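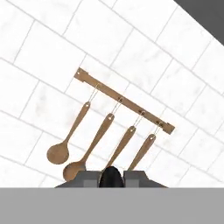

Fault report from the Lumo kitchen sim, build 47. Our grasp planner failed 11 of 300 episodes, all with the same wrist-view error. With four wooden utensils on one rail and the gripper hiding the lower end of the third, segmentation merges neighboring handles and returns one wide object.

Workaround: back the wrist off 50 mm and segment again before closing.
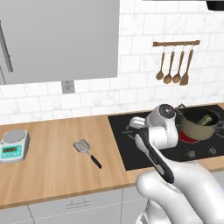 The safety fault is worse. Our stop routine halts the joints and leaves the appliance state alone. So the arm can be held over the cooktop while the ring under the pot stays red, and the log still reads "safe state."

Patch in review: a stop now cuts the burners first, then the joints. Do not run build 47 policies on hardware until it merges.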